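Section 7: Setting up the display corner

This section covers the display corner of the Skundeck showroom set: the large disc, the small side table, the wire chair and the loose pieces that go on and around them. Section 6 deals with wall fixings and should be finished first. If you bought the corner as an add-on to an older Grellberg set, the parts are the same but the bags are marked differently. Go by the shapes and ignore the letters.

Before you start

Clear the floor and sweep it. Grit under the foot of the side table will make it rock, and it scratches painted boards. Lay a blanket down for the disc to rest on while you unpack. Wash your hands, or wear cotton gloves, before touching any clear or tinted part.

You will need a soft cloth, a spirit level, the hex key from the fixings bag and the felt pads from the flat envelope. A second person is needed for step 3.

CAUTION: The disc is heavier than it looks and the edge is smooth. Do not carry it by one side. Do not lean it against a wall without the blanket underneath.

7.1 Placing the stand and disc

1. Stand the base where you want it, with at least 100 cm of free floor on the side people will approach from.

2. Check the base with the spirit level in both directions. Turn the feet by hand until the bubble is central, then tighten each one with the hex key.

3. With one person on each side, lift the disc flat and lower it on to the base. Keep fingers out from underneath until the last moment — the gap closes quickly.

4. Turn the disc gently until it settles. It should not click or slide.

5. Press lightly on the edge at several points. If it dips, lift the disc off and go back to step 2.

Note: Wait 10 minutes before putting anything on the disc. The pads between disc and base need to take the weight evenly.

7.2 The side table and chair

1. Screw the table top to its post by hand. Stop when it is firm. The hex key is not used here and will strip the thread.

2. Stick felt pads to the foot of the table and to the chair legs.

3. Set the chair first, then the table in front of it, close enough that a seated person can reach a cup without leaning.

4. Sit in the chair and stand up again. If your knee catches the table, move the table.

CAUTION: The wire chair is for sitting only. Do not stand on it to reach lights or shelves, and do not hang bags on the back.

7.3 Setting out the loose pieces

Put the heavy and low pieces down before anything tall. Wipe each one as you go, as finger marks show up badly once the lights are on.
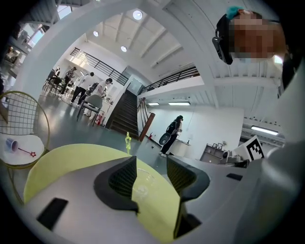 Breakable pieces belong on the disc, and the side table is kept for things that can be picked up and played with. Place a clear bowl or cup well in from the rim, and leave enough space on each side of it for a hand. A figurine can stand close by, as the slender yellow-green one does, so long as it doesn't have to be moved each time the bowl is lifted. The side table has a small top, and a cup and a star wand are plenty for it. Lay the wand flat. Check cups on this table whenever you pass: one lying on its side, like the blue-and-white one, should be stood up again and kept away from the edge.

Switch on all the room lights and look at the corner from the chair, then from the door. Clear pieces can disappear against a white wall. If the bowl is hard to see, move it so that the rim catches a ceiling light.

7.4 Weekly care

Take everything off the disc and wipe it with a damp cloth, then a dry one. Use no window spray on tinted parts. Check the table top for looseness and turn it by hand if needed. Replace felt pads when they wear thin — spare packs hold 2 sheets and can be ordered through Fosero.

For storage, wrap the loose pieces one by one and pack them upright. The disc goes away flat, with nothing on top of it. Packing order for the whole set is in section 9.

Comments

Flora Sutherland
Step 5 saved me some bother. Mine dipped on one side and it was a foot I hadn't tightened. Could you say which way the feet turn? I had to guess.

Yurii Pylypenko
Clockwise lowers the corner on mine, Flora, but I have the Grellberg base. Does anybody know whether the older chair takes the same felt pads?

Flora Sutherland
Thanks, same here. The pads fitted my old chair once I'd trimmed them a bit.

Contact Urquhart customer desk | © Urquhart | Revised 2021-12-28 | Back to top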